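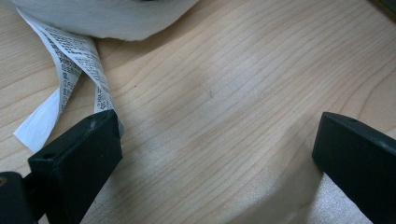
Erkcombe Repair and Home Club – Wood and Furniture Group

Taking care of a wooden table in the kitchen

Many members ask us the same thing after they buy or inherit a wooden table: what can I put on it, and how do I get the marks out? We collected the advice which works for us. Most of it needs only things you already have at home.

Find out the finish first
Put one drop of water on a place where it does not disturb, for example near a leg, and wait 5 minutes. If the drop stays round, the table has varnish or a good layer of wax. If the wood becomes dark under it, the table is oiled and thirsty, or it has no finish at all. Please do this test before you buy any product.

Every day
Wipe with a cloth that is damp and well pressed out, then dry with paper towel or a second cloth. Always go along the grain. Dish soap is fine, a few drops in a bowl of warm water. We do not recommend the green scouring side of the sponge, also not "only a little".

White rings from cups
A white ring sits normally in the finish and is not deep. Lay a dry cotton cloth on it and go over it with a warm iron, no steam, for a few seconds. Lift, look, repeat. On old varnish I would be more careful and start with a bit of mayonnaise left on the ring overnight. It sounds strange, but my mother did it like this and her table is still in use.

Black stains
These are more difficult. They come when water stands for a long time, or from iron, for instance a wet can or a cast pan. Sanding by hand with 180 paper and then 240 helps if the stain is not deep. Do not try this on veneer – it is thinner than you believe, and one cannot put it back.

Grease
Cover fresh grease with paper towel and let it take up what it can without rubbing. Afterwards put potato starch on the place, leave it until the next morning and brush it off.

Oiling
An oiled table wants new oil when the water drop goes in quickly. For ours this is every April and once more before winter. Put on a thin layer, wait 20 minutes, take off everything that the wood did not drink. Let it dry for two days before you put plates on it. Nesrin Duman from our group uses an old T-shirt for this, cut in pieces, and it leaves less lint than the cloths from the store.

Attention with the oily rags! They can start to burn by themselves. Spread them flat outside to dry, or keep them under water in a closed metal can.

Small scratches
Rub with half a walnut, then polish with a soft cloth. For deeper ones there are wax sticks, and you can mix two colors until it fits.

Questions about a particular table can go to Timo Hellwig at the club desk. Please bring a photo taken in daylight.

Last changed 11/06/2025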